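Mushroom Corner FAQ

Same questions keep coming in so putting the answers in one place. Will add more when I get a minute.

Where do the tools go?

White wire basket, left wall. Screwdriver with the green and black handle lives there, handle where you can grab it. The zip bag marked PCF 8-02 / 25g stays in there too. Please don't decant it into something else, the writing on the bag is the only label it's got.

And the black basket?

Back wall, under the beam. Dark box stays in it. Not for snacks, not for scraps of tape. 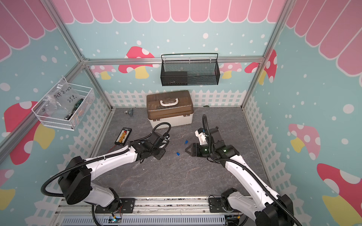
Gert Masilela: can we get a second white basket? Small orange bits always slide down to one end and you have to fish for them with the bag in the way.

Maybe. Guillot had the wire ones last time, will look. Meantime lift the bag out first, then fish.

What's the toolbox for?

Anything that isn't in daily use. Brown see-through lid, white handle. Goes back against the fence wall when you're finished, lid on and latches shut. If you can't get the lid closed you've put too much in. Take something out, don't lean on it.

Which tubes can I use?

The clear plastic ones. They come in different lengths, so check before you start. Short ones roll, lay them down away from the edge or you'll be on your knees looking. They're really hard to see on a gray floor.

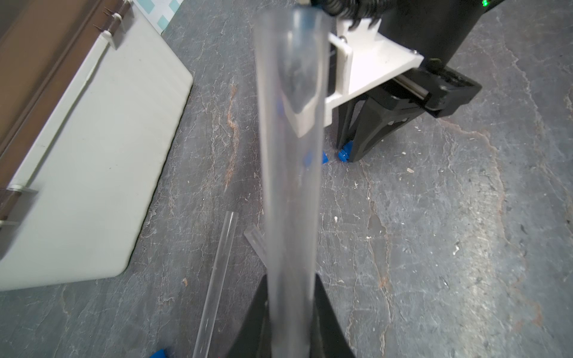
Prerkel Workshop | Small Parts & Storage

How do I clean a tube?

Warm water, drop of dish soap, rinse, stand it upside down on the rack by the sink. 15 minutes usually does it in summer, longer in November. No scouring pads, they scratch and then you can't see thru them.

Do the blue blocks have a place?

They do now. Tandeck tub, second shelf outside the corner. Up to 10 per tub, any more and the lid pops. If you're in the middle of something leave them on the floor, fine, but pick them up before you go. Same for the little gray metal parts in the back corner. And dark scraps by the wall, if it's trash bin it.
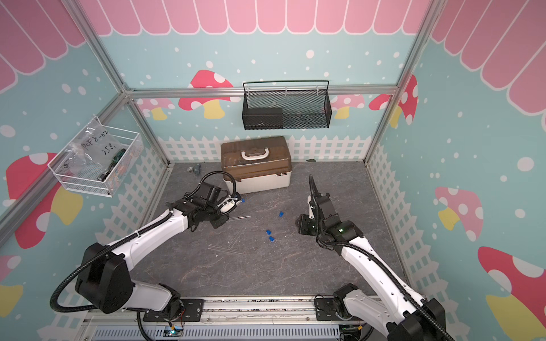

Darcy Stubbs

Who picked the mushrooms?

Me. Trurneck had the garden panels, pink awning and picket fence included, and plain white was boring. No I'm not changing them. Wipe with a damp cloth only, no spray, the corners start to lift if they get wet.

Can I stick things on the walls?

No tape please. Use the beams. Hooks are in the drawer, there should be 6, put back what you dont need. 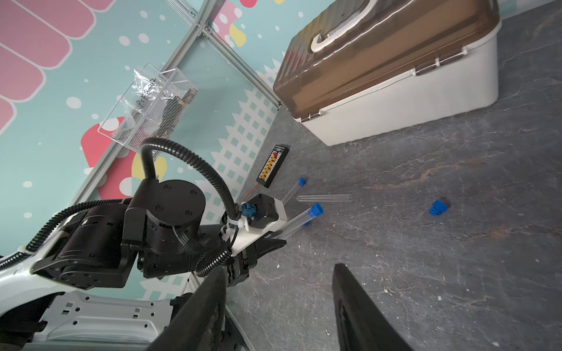
What if I lose a tube cap?

Spare caps are in the jar by the sign-out sheet. Take one, write it down. If the jar is empty call extension 775 before 4 pm and I'll order more.

Can I borrow the toolbox overnight?

Ask first. Back by 9 am, with everyting in it.

Related
Sink and drying rack rules
Labeling bags so other people can read them
Shelf map, second shelf and up
Ordering from Guillot

Contact: Small Parts & Storage, ext. 775 | © Prerkel Workshop | Back to top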